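Banco de pinzas: la prueba de la bolsa llega al boletín de febrero

El grupo de manipulación de Vostenus ha cerrado la primera comparación de pinzas sobre material deformable. La tarea es la de siempre en este banco: film negro de basura, un cubo, un gancho adhesivo en la pared y dos brazos que deben trabajar coordinados a ras de moqueta. 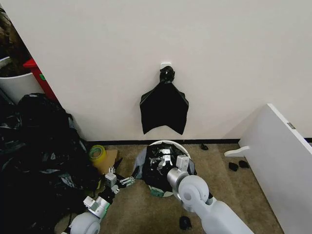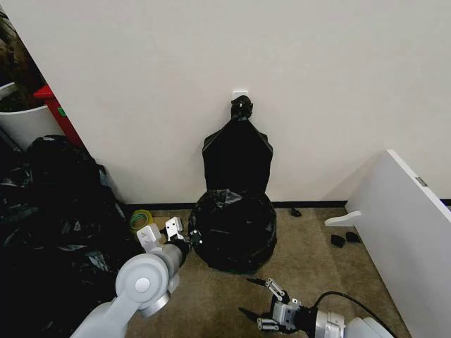
Los dos brazos en la zona de trabajo, con bolsa negra colgada del gancho de pared. En la primera imagen, el cubo con su forro y la pinza derecha sobre el borde.

Se compararon 2 juegos de dedos, el Luketti de serie y el Noma de mandíbula larga, con el mismo controlador y la misma cámara de cabeza. Cada juego completó 49 ciclos. El criterio de éxito fue estricto: agarre de una sola capa de plástico, sin rotura y sin reintento.

El juego Luketti cumplió en el 76 % de los ciclos. El Noma quedó por debajo, con un patrón de fallo muy repetido: al cerrar sobre un pliegue brillante, la estimación de profundidad se desplaza y el dedo inferior pasa por debajo del film. La mandíbula larga ofrece más apertura y tolera mejor el error lateral, pero cerca del suelo obliga a inclinar la muñeca y consume margen articular.

El retardo entre la orden de cierre y el contacto se fijó en un máximo de 400 ms para ambos. Con valores mayores, la mano contraria ya ha empezado a tirar y la bolsa se escapa del agarre -- fallo que el registro de fuerza no distingue de un cierre en vacío.

Queda pendiente repetir la serie con el controlador Araújo, que admite consigna de par por dedo, y con una segunda cámara en la muñeca derecha. El protocolo no cambia. Las trayectorias y los registros de par están en el repositorio del banco, en la carpeta de deformables; quien necesite los archivos sin filtrar debe pedirlos antes de la próxima recalibración, ya que después se sobrescriben.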